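## 4. Installing the Hanging Rail

The Prareck rail fits between two side panels or between two walls no more than 74 inches apart. Read this section through before drilling. Falolia brackets from earlier kits do not fit the Prareck rail.

1. Mark the bracket height on both sides. Check the marks with a level.
2. Drill a pilot hole at each mark. On drywall, use the Hirken anchors in bag C.
3. Fasten the open bracket on the left and the closed bracket on the right. Tighten by hand only.
4. Seat the rail in the closed bracket, then lower it into the open one.
5. Turn the locking screw until the rail no longer rotates.

**Caution:** Do not use a power driver on the locking screw. The thread strips easily.

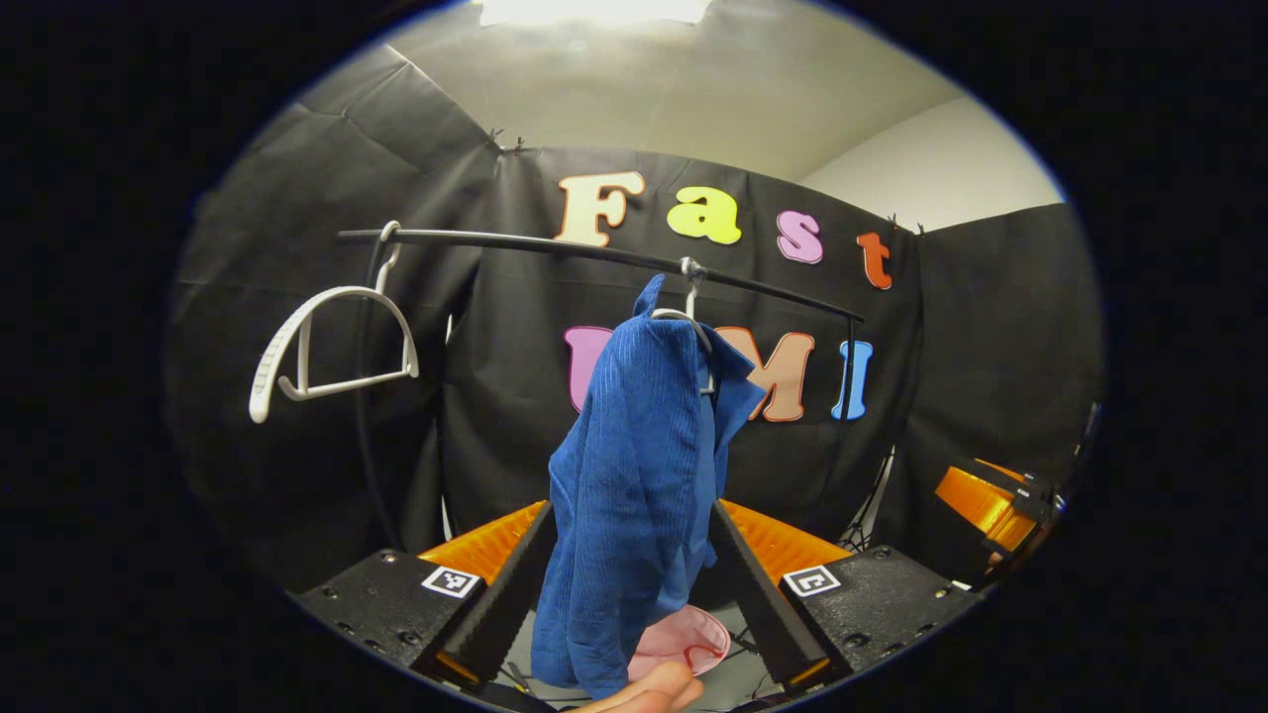 Load the rail in stages during the first day. Start with light items near the brackets and work toward the middle. A single garment on a plastic hanger, such as the blue corduroy shirt on the black rod, is enough for a first check of level and hook clearance. If the hanger slides to one side, loosen the brackets and repeat step 1.

**Note:** Leave 20 mm between the rail and any shelf above it so hooks can be lifted off. Rails longer than 800 mm need the center support (sold separately).

Wipe the rail with a dry cloth. Retighten the locking screw after one month.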